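Head mount or chest mount for recording hand work? And does the camera have to match the one on the arm?

Posted by Honeylyn Marquez in Arms, Grippers & Cameras

Hi all, first time posting, long time reading. I have a little two-arm setup at home (a pair of Lemlow arms with the plain parallel grippers they ship with) and I've been trying to get it to do chores with cloth in them. Folding went okay. Now I want to do hand washing in a basin, and I'm collecting my own clips of people doing it so I have something to learn from before I put any motors near a sink.

I've been comparing two cameras. One is the Gaber wide one, the other is the Dastia, which has a narrower view but much nicer color. I tried both on a headband and both on a chest strap, and I now have 106 clips and no idea which pile to keep. The chest strap is way more comfortable, but when I lean over the sink my forearms block half of what I care about. The headband sees down into the basin just fine, except my neck is done after 14 minutes, and every time I glance up I lose the hands completely.

The kind of view I'm getting from up top is this:
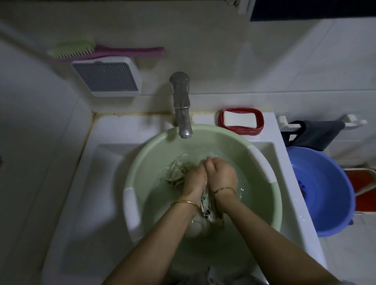

Hand washing in the green basin, head-height view

So you can see the fingers pretty well, but the water is full of bright reflections, and the white garment with the print is bunched up between the hands, so it's hard to say what is fabric and what is glare. The wrists take up a good bit of room too. I was going to ask for a camera recommendation, but maybe my question is bigger than that. Which mount would you pick? Do I need the same camera on the robot side later? And has anybody found a gripper that can hold wet cloth without it sliding out? Mine drops a soaked T-shirt almost every time and I've tried it with the rubber pads and without.

Thanks in advance, and sorry for the three-in-one!

Taha Benmoussa

Go with the head mount. I went through this last October with dish washing and wasted a good while on the chest strap before giving up on it. Anything where you bend over the work, the chest view turns into a movie of your own elbows.

For the neck thing, move the battery to the back of the band or run a cable down to your pocket. The camera itself weighs hardly anything, it's the battery hanging off your forehead that kills you. I also tilt mine down a lot further than feels right, so that when I'm looking straight ahead it's already aimed at my hands. Then a glance up doesn't cost you the whole clip.

Glare: a polarizing filter helps, but you have to set the angle for where you're standing and then it goes off when you turn your head. I got more out of switching off the light over the sink and using a lamp off to one side with a pillowcase over the shade (LED bulb please, don't set your house on fire). Lock your exposure too. White sink, white tile, white garment, the auto exposure is going to hunt all over the place, and the shirt comes out a different gray in every clip. A colored shirt for some of the takes wouldn't hurt either.

Between your two I'd keep the Gaber for the wide view. Nice color is nice, but if the hands leave the picture you've got nothing.

Pendo Mosoti

get the 3 finger gripper, parallel ones are useless for laundry

Efa Gethin

I wouldn't say useless! I've run both on the same arm, and the three-finger one I had was worse with wet stuff. It grabs a big wad, sure, but then the cloth wraps around a finger and you can't let go of it again, and I ended up cutting a dish towel off it with kitchen scissors. With the parallel jaws I stuck on strips of that bumpy shelf liner, and that went from dropping nearly everything to holding 7 tries out of 10 on a wet pillowcase. Full T-shirt, no idea, my arm can't lift one soaked anyway. Check what yours is rated for, because a wet shirt is a lot heavier than a dry one and your slipping might partly be the arm sagging and the jaw angle changing.

Also try lifting from a seam or a hem. Flat fabric just squirts out.

On matching cameras, I'm less sure than Taha sounds about all of it. I shot my clips with one camera and put a cheaper one on a post above the arm, and it was fine once I ran the lens calibration for both and cropped them to a similar view. If you already own two Gabers, use two Gabers and save yourself an evening. I wouldn't go buy one for it. The height and angle over the basin mattered more for me than which box the picture came from, so measure where your headband sits above the rim and put the robot's camera close to that.

And keep a few of the chest clips. I threw mine out and then wanted them when I was trying to work out how far apart my elbows were.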